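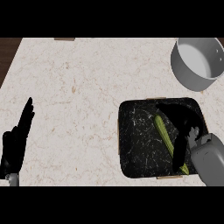

## Open day at the Strazds stone yard, Gindden

I have wanted to see the inside of this place for years. Strazds opens its gates to the public once every fall, and I'd always been away or found out a week too late. This time I had it on the fridge in big letters, and I was on the 8 a.m. bus from Birkavov with a thermos and my old hiking boots on (the flyer said closed shoes, and they do check).

The bus drops you at the bottom of the hill. It's a steep fifteen-minute climb on the quarry road, with white dust in the hedges the whole way, and then you come around the last bend and there are the slabs, standing on edge in long racks like books. I stopped right there and took far too many pictures. Pale gray, almost black, a green I'd never seen before, and then row after row of cream marble with rusty veins running through it, the kind people want for kitchens. I cook on a scratched laminate counter at home and I'm afraid I've been looking at it differently ever since.

### The saw hall

They took us through in groups, with ear protection handed out at the door. The big saw takes a block the size of a delivery van and cuts it into slabs 3 centimeters thick, and it takes its time. Water pours over the blade constantly and runs off milky white into a channel in the floor. Our guide stopped it between cuts so we could walk up close and put a hand on the fresh face of the stone - cold, a little gritty, and dull. All that color is hiding until the polishing line.

The polishing line was my favorite part by a mile. A slab goes in looking like a sidewalk and gets worked over by finer and finer heads, and somewhere past the middle the veins just come up out of it! Several of us went back to the start and followed a second slab through. I would have done a third, but the next group was waiting.

I asked about the rust-colored streaks. Iron, mostly, carried in with water a very long time ago. The tan ones can be clay. The guide said buyers used to reject anything with brown in it and now they ask for it.

### Up to the old quarry

After lunch (lentil soup and a sausage roll from the Staver bakery van, both very good, cash only) you could walk up to the old pit. There are 271 steps cut into the side, and they are not even ones. The lower half flooded long ago and the water is a bright, cloudy turquoise. No swimming, sadly. You can still see the rows of drill holes from the days when blocks were split off with wedges, and a rusted winch on the far side with a small tree growing through it.

It was very quiet up there after the saw hall. I sat on a block and finished the thermos.

### The offcuts shed

Bring a strong bag. Offcuts are sold by weight, and there's a bin of small pieces for kids to rub smooth on wet sandpaper, which plenty of grown-ups were doing too. I came away with a piece for rolling out pastry and two odd triangles I have no plan for. The person weighing them told me to keep lemon and vinegar off the marble, to wipe it with plain soapy water, and to use a trivet under anything straight from the stove.

### If you go

- The last tour leaves at 4, and the shed closes right after it.
- Strollers are fine in the yard, hopeless on the steps.
- The restroom is behind the office, past the forklift bay.
- Wear something you don't mind getting dusty. My black coat is still gray at the hem.
- Buses back to Birkavov are hourly, and the stop has no shelter.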